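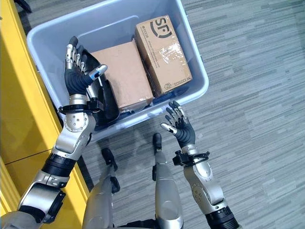 Two hands or one good one? The argument had been going since lunch when we got to Stoltmont, and Yolanda Ospina was already fed up with it. She runs the gripper trials there. Desk covered in cable ties, cold tea, a list of 541 attempts with her pencil marks down the side.

The contest is simple enough. Cartons in a storage bin, robot standing over it, get them out. Kerslake hands first, four fingers and a thumb each. Then the Atholm, a plain two-jaw gripper that looks like something off a barbecue set and costs a good deal less.

The hands are lovely to watch. Slow, though. They like a tall carton they can get a thumb across, and they hate the bin wall – knuckles catch on the rim, wrist backs off, the whole arm has to think again. Packing tape is a pain too. It shines, the camera loses the edge, and the fingers close a bit to the left of where they shoud.

The Atholm just pinches. Small cartons fine, wide ones hopeless. Ospina reckons it squashed roughly 200 boxes before they turned the force down.

Then the controller. They swapped to the Nandura on Saturday and the reach got smoother straight away, altough it still stalls when both arms go in together. "I'd take a dull wrist and a good controller," she says. "Every time."

Next round is in April, heavier cartons, same carpet. She wants new fingertips first. The white ones scuff.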